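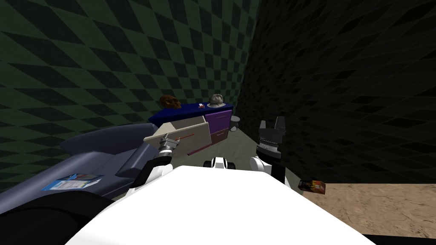 According to Frauke Grube, the blank should be read again whenever the buffer is changed, even in the middle of a run. Section 4 of the Pralerby absorbance guide now follows that practice.

4. Measuring Protein at 280 nm

1. Turn on the lamp and allow the reading to settle.
2. Rinse the cuvette with buffer and wipe the clear sides with lens tissue.

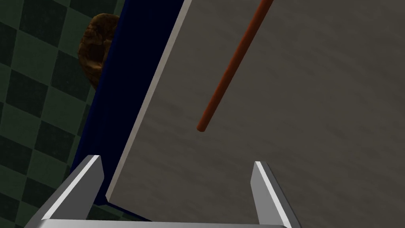 Figure 2. Gray tabletop and open gripper.

3. Add 126 microliters of buffer and press Blank. The display must return to zero before a sample is loaded.

Note: Buffers that contain detergent may raise the baseline. In such cases the blank should be read twice
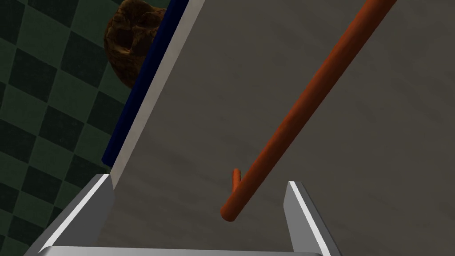 and the second value kept. Record both values in the run log.

4. Replace the buffer with the same volume of sample and press Read.

Caution: Do not look directly at the lamp.
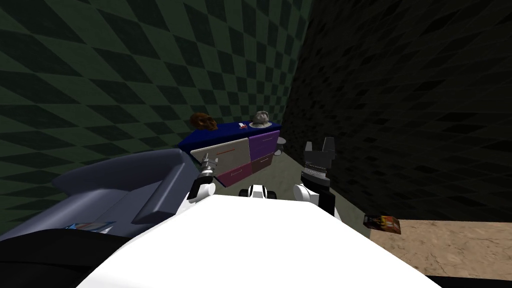

5. Discard the sample and rinse the cuvette three times.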